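Clurbridge Supper Rooms: where we are in November

Hi everyone at the Isov Fund,

You asked for something short and readable this time, so I'm leaving the spreadsheet to Song in the office (she'll send it separately) and just telling you how the tray service is going. Mostly well! A couple of things are behind and I'll get to those.

When I wrote last we were still serving everything at the long tables, with people lining up for their plates. It worked fine for anyone steady on their feet and badly for everybody else. Your grant let us switch the evening meal over to trays that are laid ahead of time and carried to people where they're sitting. We now have 200 place settings, which covers a full evening with enough spare that we don't have to wash up halfway through. I can't tell you what a relief that is around six o'clock.

The biggest chunk of my time went into deciding how a tray should be laid. That sounds like a small job, and I thought it was one too, until I tried to get a kitchen full of people to do it the same way. We had cups sliding into bowls, spoons under napkins, and one memorable evening when half the trays went out with the handle of the mug jammed against the bread plate so you couldn't get your fingers through it.

So we settled on a layout. Dishes go on the left half, cutlery on the right. The mug sits in the back corner with the bowl in front of it, and the bowl gets a bigger dish underneath (the dark ones, which show up nicely against a pale bowl if your eyesight isn't great). The napkin is laid flat the long way and the fork and spoon go on top of it, side by side, handles toward the person eating. I like the green napkins best. They hold the cutlery still when you're walking, and a fork on green cloth is a lot easier to find than a fork on a bare beige tray. 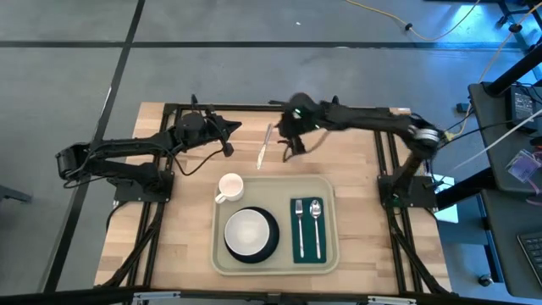 The knife is the one piece we haven't agreed on. Plenty of our suppers are soup or stew and don't need one, and it takes up room on the napkin. Zeyu Luo, who runs the evening shift, wants it on every tray regardless so that nobody has to ask. I'd been leaning toward adding it only when the menu calls for it, but after watching him work I'm coming around. If it always goes on, there's nothing to remember. We'll try it his way through the winter and I'll let you know.

Training has gone better than I hoped. We've had 19 people through the tray session so far, and it runs from three in the afternoon until the first trays go out, so they finish by doing the real thing. I dropped the printed handout after the first two sessions. People were reading it and looking up and reading it again, and the stew was getting cold! Laying one tray slowly with someone next to you does the job much faster.

Now the money. We've spent 1660 dollars of the equipment line, nearly all of it on trays, bowls, mugs and napkins. The bowls came in cheaper than I'd budgeted and the napkins came in higher, mainly because I went for a heavier cloth that survives our washing machine. I'd make the same choice again.

What's behind: the shelving. The trays are stacking up in the hallway outside the pantry, and the fitter has moved our date twice. I've asked for a firm one and I'm also getting a price from a second company in case he moves it again. The other thing is the Irngate site, which was supposed to start trays this fall and hasn't. Their kitchen door is too narrow for the cart we use here, so they'd have to carry every tray by hand down a ramp, and I don't want to start them off like that. I'm looking at a narrower cart and would like to use what's left in the equipment line for it, if you're happy with that. Could you let me know by email?

Next up for me is a breakfast version of the tray, with room for a small plate and no big dish, and a visit to Irngate with a tape measure. You're very welcome to come by any evening. Supper goes out at half past five, and if you come a little earlier I'll put you to work on the napkins.

Thanks again, all of you.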